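Kanbridge Technical Support
Ticket log – exported as text

Reference: OD-39
Subject: Basket-handling demonstration stops part way through cycle
Site: Ashour Demonstration Hall, Bay 2
Raised by: Karim Ragab, Visitor Programme
Assigned to: Farhad Bagheri, Applications Support
Priority: High (open day in August)
Status: Closed

Summary of the fault as reported

During the rehearsal for the August open day, the two-arm cell in Bay 2 stopped before completing the basket demonstration. The left arm closed on the end of the basket, began the lift and then halted with the message "Grip lost – operator check required". The basket remained on the table. The fault occurred on 8 of the 30 rehearsal cycles. The remaining cycles finished normally and no damage was recorded.

The demonstration is scheduled to be shown to visiting parties throughout the open day. Each party is allotted a fixed time at the bay, and a halted cycle requires the host to call a member of the technical staff before the programme can be restarted. The Visitor Programme has asked that the fault be corrected or, failing that, that an alternative demonstration be prepared.

Entries

09:10 – K. Ragab
Ticket opened. The cell was started in accordance with the host's card, using the programme supplied by Irkova. No changes have been made to the programme by hall staff. The message was cleared each time from the panel and the arms were returned to the start position before the next attempt. Please advise whether the hosts may continue to rehearse.

09:35 – F. Bagheri
Received. Rehearsals may continue with the barrier closed. Hosts should not reach into the cell to straighten the basket after a halt. The arms must be returned to the start position and the cell released at the panel first. Please confirm which basket is in use and whether it is the one with which the programme was set up.

09:50 – K. Ragab
The basket was replaced last month. The former one was a plastic tray with straight sides, supplied by Jusimico. The present one is wicker and was chosen by the Visitor Programme as more suitable for a public display. The change was entered in the bay book but I cannot find that it was passed to Support. I regret the omission.

10:05 – F. Bagheri
Thank you. The grip check compares the finger opening with a stored value, and the stored value belongs to the tray. The rim of a woven basket is thicker and varies along its length, so a closed grip may be read as a failed one. I shall attend the site this afternoon. Please leave the basket in the bay and do not adjust the finger settings in the meantime.

13:40 – F. Bagheri
On site. Cell inspected in the presence of Mr Ragab. Air supply, cabling and emergency stops checked and found to be in order. Finger pads inspected; light wear only, no replacement needed. Fault reproduced with the wicker basket. The tray was then placed in the cell and the fault did not appear.

14:15 – F. Bagheri
Stored value for the left gripper measured again on the wicker rim and entered under a new item name, so that the tray setting is retained. Grip point moved to the end of the basket, with one finger above the rim and the other inside the end wall. Closing speed reduced. The lift has been divided into two stages, with a pause after the first so that the check is made before the full movement begins.

Position of the left gripper on the basket under the new setting:

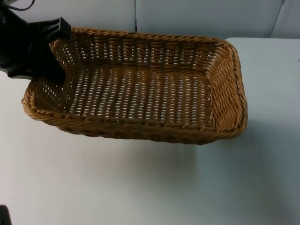
Page 2

14:50 – F. Bagheri
The basket is to be presented empty, with its long side parallel to the front of the table. The woven rim is rounded and the fingers should meet it squarely at the end; a basket set down at an angle may still cause a halt. I have asked that the host's card be amended accordingly.

15:30 – F. Bagheri
Thirty cycles run with the new setting. No halts. The cell was then switched off, restarted from the panel and run again by Mr Ragab without assistance. No halts.

15:45 – K. Ragab
Result accepted on behalf of the Visitor Programme. One question from the hosts: may visitors be invited to place the basket on the table themselves? This was allowed with the tray last year and was popular with school parties.

16:00 – F. Bagheri
Not with the present arrangement. The host should place the basket while the cell is held, close the barrier and then start the cycle. Visitors may press the start button under the host's supervision, as before.

16:20 – K. Ragab
Understood. Host's card reissued and the former version withdrawn from the bay. The Jusimico tray will be kept in the cupboard beside the panel as a reserve. If it is used, the host must select "Tray" from the item list before starting.

Actions outstanding at closure

Visitor Programme to inform Support of any change of basket before it is brought into use.
Support to send a copy of the revised settings to Irkova.
Hosts to record any further halt in the bay book, giving the time and the message shown – the panel keeps only the most recent entry.

Ticket closed 16:35 by F. Bagheri. To reopen, reply quoting OD-39.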